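Search the forums
Enter keyword or member name
Advanced search

Fabric & Care > Washing and Drying

Linen sheets pilling after a few washes – normal or defective?

14 replies

mthib_emden
I bought a set of linen sheets from Fellero in June. Flat, fitted, two pillowcases. They felt good out of the package, a bit stiff. After 6 washes the fitted sheet has pills across the middle where we sleep, and there is lint all over the dryer screen every time. The flat sheet is better but not perfect.

I wash on warm, regular cycle, and dry on medium until they're done. No softener. Fellero says the fabric is 100% linen and prewashed. Is this normal shedding or did I get a bad set? I have until the end of the return window to decide and I would like to not pay for shipping twice.

Mervin Thibodeau

kunine_road
Normal. Linen sheds the short fibers first. Mine did it for most of a season and then quit. Give it more time.

figueroa77
I disagree with the above. Shedding and pilling are two separate things. Lint in the dryer screen is shedding, and yes, new linen does that. Pills are balls that stay attached to the cloth. A decent long fiber linen should have very few of them that early on. If the middle of the sheet is covered, the yarn is short fiber or there's something blended in. I would send them back.

kunine_road
You can get pills on good linen if it's been heavily softened at the factory. The stone washed kinds are the worst for this. The softening breaks the surface up before you ever get the sheet. Doesn't mean it's a blend.

figueroa77
Then it was over-processed, and he paid full price for sheets with some of the life taken out. Same answer. Return them.

M. Cuesta
I did alterations and household mending for a hotel laundry, so I've handled a lot of sheets. A few things to check before you decide.

What else goes in the load? Towels are hard on linen. So is anything with a zipper. Wash sheets with sheets.

How full is the drum? A queen set needs room. If it comes out twisted into a rope, it was too full and the fabric has been rubbing on itself the whole cycle.

How long in the dryer? "Until they're done" is probably too long. I take linen out after 30 minutes, still damp, and hang it over a door or a rack for the rest. Overdrying makes the fibers brittle and they snap.

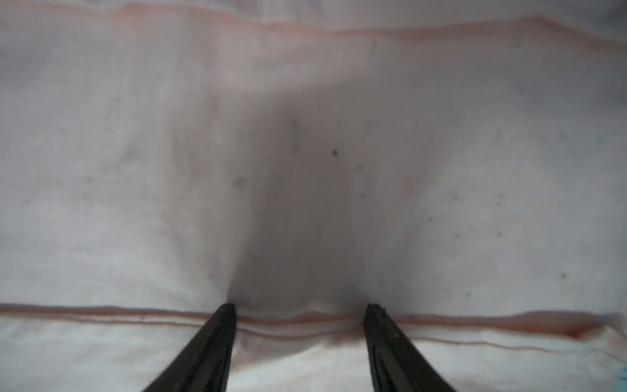 Water temperature matters less than people say. Warm is fine. I would drop to the gentle cycle and a slower spin, and skip the extra rinse unless someone in the house has skin trouble.

For the pills you already have, use a fabric shaver on a flat surface with the sheet pulled tight. Don't pick at them. Picking pulls more fiber up.

Macarena Cuesta

mthib_emden
Thanks. I have been putting towels in with them, to fill the load. The dryer runs a little over an hour. So both of those are on me. I'll change that and see.

figueroa77
I still say don't wait past the return window. You can change your routine and also send them back.

kunine_road
Or burn a thread from the hem. Linen burns to soft gray ash and smells like paper. Polyester melts into a hard bead. Do it over the sink.

M. Cuesta
The burn test will find polyester. It won't tell you much about cotton mixed in – both burn about the same. Look at the hem with a magnifier instead. Linen yarn is uneven, thick and thin.

mthib_emden
Did the burn test. Ash, no bead. Two loads so far on gentle with no towels, 30 minutes in the dryer and then the rack. Less lint on the screen. The old pills are still there on the fitted sheet, and I ordered a shaver. Wrote to Fellero too and they offered 15 percent back if I keep the set. Leaning toward taking it.

figueroa77
I'd ask for more.

Share (6)
Comments on this thread (3)

dorrie_p: I had the same trouble with a duvet cover. It was the towels.

Halfbasket: Does the rack part work in a humid house? Mine smell musty if they don't go all the way dry in the machine.

lowell_k: @Halfbasket put a fan on them and spread them out in one layer. Folded over twice, they stay damp in the middle.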